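Some news from my drawing table! The Ernetti family map is finished, framed and out of my house, and as of October it hangs in the front hall of the Atley reading room, just past the coat hooks. I've been sitting on this one for ages and I'm so happy I can finally blab about it.

It was ordered by Jytte Egilsson, who wanted a hand-drawn map of the town where her grandparents met, with every street lettered and all the family houses in color. Sounds simple enough, right? I said yes on the phone and then spent an evening staring at a very large sheet of paper (and eating toast). 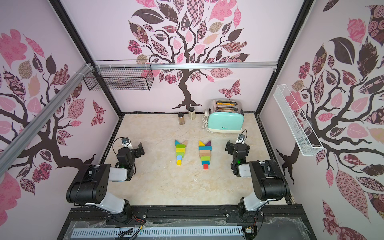 Trees and a butterfly on pink wallpaper.

The final count is 2270 little roofs. I know that because Jytte asked, and because I kept a tally in pencil on the back of an envelope. The harbor end alone took me 3 tries, mostly thanks to a bridge I kept putting on the wrong side of the church. Mikkel Lauritsen did the frame in ash, with a thin gray line around the inside edge that I wouldn't have thought of and now want on everything.

People have been asking about prints. Yes! Simanjuntak is doing a small run on their heavy cream stock, and Jytte has kindly said the family names can stay on. I'll put up the order page as soon as I've seen a proof I like. The first one came back a bit too yellow.
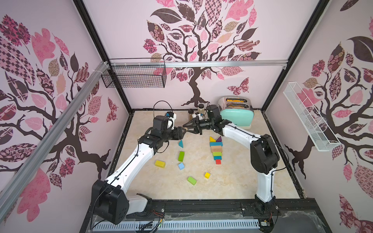
Next up for me is a wedding piece, a whole orchard with the guests' names tucked in among the apples, and I'm still dithering over the color. My sketches so far are all sensible greens. But I do like big stylized trees on a pink background, the way they are on the wallpaper in the picture, and I'm tempted to send the couple one pink version along with the green ones and see what they say. They may hate it. My order book is open again after that, so if you want something for the winter holidays, write to me soon, and please send the spellings of all the names with your first note!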